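4.3 Pushing blocks with the rod tool

Mistamier Robotics Club set-up guide

1. Screw the wooden board to the blue table.
2. Fit the rod tool.
3. Place the shape blocks on the board with gaps between them.
4. Load program 63 and set the speed to 9.
5. Jog the rod down until the tip is just above the board.

Caution: The tip must not press on the wood. Stop and raise the arm if it does.

Note: Write each run in the log. Daniyal Ghauri checks the log before the next team starts.

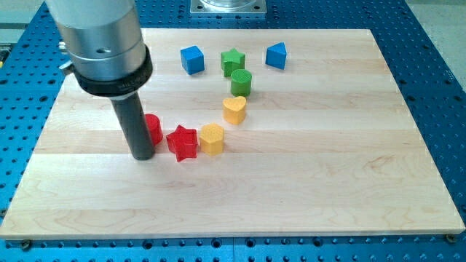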